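Research Notes: Transparent Objects and the Gripper

Sillier Institute Newsletter
Jan 3, 2026

The Manipulation Group at the Sillier Institute has completed the first phase of its study on the grasping of clear plastic objects. The work began in June under the direction of Upendo Mosoti and was carried out jointly with the Virnelico laboratory.

Clear objects are a known difficulty for robots that rely on cameras. A depth sensor often reads the table behind the plastic and misses the object itself. The group asked whether a controller could learn to grasp such items from ordinary color video taken close to the fingers, with no depth reading at all.

Operators guided the arm by hand through 3000 grasps, of which 2000 were used for training. The remainder were held back for testing. Objects were drawn from 11 types of household container and placed upright, tilted or lying flat. The method, named Potgieter, predicts the next short motion of the gripper from the current view and corrects itself as the fingers approach.

Results were strongest for upright containers. Objects lying flat proved harder, and most failed attempts in that group were caused by the fingers closing too early along the length of the body.

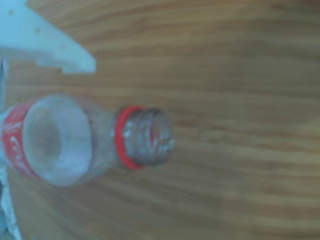

The Potgieter controller does not need a full outline of an object in order to choose a grasp. It looks for small regions that stay stable from one view to the next, and it gives these more weight than the body walls, where the background shows through. On a clear drink bottle lying on its side, the wood grain can be seen faintly through the plastic, while the red ring at the base of the neck and the red label remain distinct. Regions of this kind served as anchors during the approach. When labels were removed from the test containers, performance fell, and the group regards this as the main limit of the present method.

The second phase will add unlabeled containers and a softer set of fingers supplied by Bosetti. A technical report is in preparation – members who wish to receive a copy may write to the newsletter office.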